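Getting Through a Long Concert Without Wrecking Your Feet (or Your Ears)

I've been to seven shows since January and I've gotten picky about how I pack for them. Foam earplugs first – roll them thin, reach over your head and pull the top of your ear up, then slide them in. They work so much better that way!

Wear the shoes you'd wear to clean the garage. I wore new boots to see a Hourani tribute night and limped for 3 days.

Keep your ticket stub flat in a paperback on the way home. Mine go into an album the next morning, before I lose them (I've lost plenty).

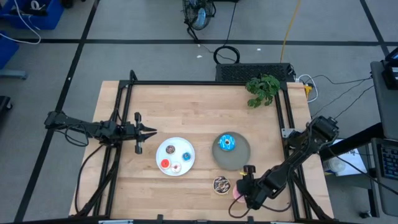 Light wood tabletop with a white plate.

For wristbands, snip next to the clasp and they'll lie flat too. My friend Saskia irons her tour shirts inside out on low, and the prints on hers still look great after years of washing.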